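Section 4. Setting Up Your Eltero for Banjo and Other Acoustic Instruments

Welcome back! If you've made it through Section 3, your Eltero home recorder is out of its box, charged up and showing the green light, and you're ready for the part most of us bought it for. In this section we'll get a banjo (or a guitar, a mandolin, a fiddle, whatever you play) onto a track so that it sounds like the instrument you hear when you're sitting with it in your lap. Take your time. Most players get through these steps in one evening with a break for supper, and there is no prize for going faster.

What you'll need

The recorder and its power supply
One of the two small microphones from the lid compartment
The short stand and its clip
Closed-back headphones
Your instrument, with strings you've already stretched in

Note: Brand-new strings drift flat for the first while, and you'll spend the session chasing them. If you've just changed a set, play for an afternoon before you record.

4.1 Picking your spot

1. Walk around the house and clap your hands in each room. A sharp, ringing slap that comes back at you means bare walls and hard floors. A short, dull clap means the room is soaking up sound.

2. For clawhammer and other frailing styles, choose a room somewhere in the middle. A little liveliness flatters the banjo head, but a very bright room turns every brush stroke into a clatter.

3. For fingerpicked guitar, lean toward the softer room. Bedrooms are lovely for this, and an open closet full of coats behind the player is better still.

4. Turn off whatever hums. Refrigerators, ceiling fans, fish tanks and the furnace are the usual offenders. Put a sticky note on the front door to remind yourself to turn them all back on again - ask me how I learned that one.

Caution: Do not place the recorder on top of a radiator, an amplifier or a windowsill that gets full sun. The case is vented along its underside and needs a flat surface with air around it.

4.2 Placing the microphone

1. Screw the clip onto the short stand and slide the microphone in from the front until it sits snugly. Don't force it past the rubber collar.

2. Sit down in the chair you're going to play in, with the instrument, in your real playing position. It's surprising how many of us set up the microphone while standing and then wonder why it's pointing at our knees.

3. For banjo, aim the microphone at the place where the neck meets the pot, a good forearm's length away. Aiming at the bridge gives you more snap; aiming up the neck gives you a sweeter, woodier tone with more finger noise.

4. For guitar, aim at the fret where the neck joins the body. Stay away from the middle of the sound hole, where the low strings boom.

5. Plug the microphone cable into input 2. Input 1 is set at the factory for vocals and has a low-cut filter switched on, so a guitar will sound thin through it.

Note: If you sing while you play, leave the instrument microphone where it is and add the second one for your voice on input 1. Keep the two as far from each other as you comfortably can and point them in different directions. Section 6 covers singing and playing together in much more detail.

4.3 Setting the level

1. Put on the headphones and turn the headphone knob all the way down before you plug them in.

2. Hold the REC button for two seconds. The light blinks red, which means the recorder is listening but nothing is being saved yet.

3. Play the loudest part of your tune, and please play it the way you really would with company in the room. We all play politely for a meter.

4. Turn the input knob up slowly until the meter reaches the second yellow bar on your strongest notes. If you touch red at all, come back down a little.

5. Bring up the headphones until you can hear yourself comfortably.

Caution: Never unplug the microphone while the headphones are on your ears and turned up. The pop is loud and can hurt your hearing.

4.4 Your first take

1. Press REC once. When the light turns solid, wait through one slow breath before you begin. That bit of quiet is handy later for trimming.

2. Play the tune through, mistakes and all. Don't stop for a fluffed note. Asmaa Ouazzani, who tested this recorder for us and plays a beautiful open-back banjo, kept a first take of "Gilchrist" with a stumble in the second part, and it's the version everybody asks her for.

3. Let the last note ring until you can't hear it, then press STOP. Chair creaks have spoiled more endings than wrong notes have!

4. Press KEEP to save the take or BACK to let it go. The recorder holds up to 100 takes in each songbook, so there's no need to be stingy. Takes you set aside go to the Attic folder, where they wait until you empty it yourself. 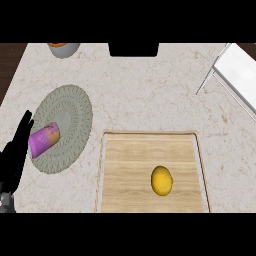 Fig. 4-1. Marble countertop with gray pot.

4.5 If something doesn't sound right

The banjo sounds harsh. Move the microphone a few inches up the neck, or stuff a soft cloth lightly behind the head. Try one change at a time so you'll know which of them helped.

The track is very quiet. Check that you're plugged into input 2 and that the PAD switch on the back is off.

There's a low thump on every beat. That's your foot. Take off your shoe, or put a folded towel under your heel.

The screen shows message 206. The songbook is full. Open the Attic, move out anything you don't want, and start a new songbook with the plus button.

Still stuck? Write to the help desk at our Sendville workshop and tell us what you play, which room you're in and what you're hearing. Attach a short take if you can, as it saves a lot of back and forth. Owners near Briltcombe are also welcome at the beginners' recording evenings, which start up again in September.

When you have a take you're happy with, go on to Section 5, Adding a Second Part.

Section 4 last revised Thursday, July 31, 2025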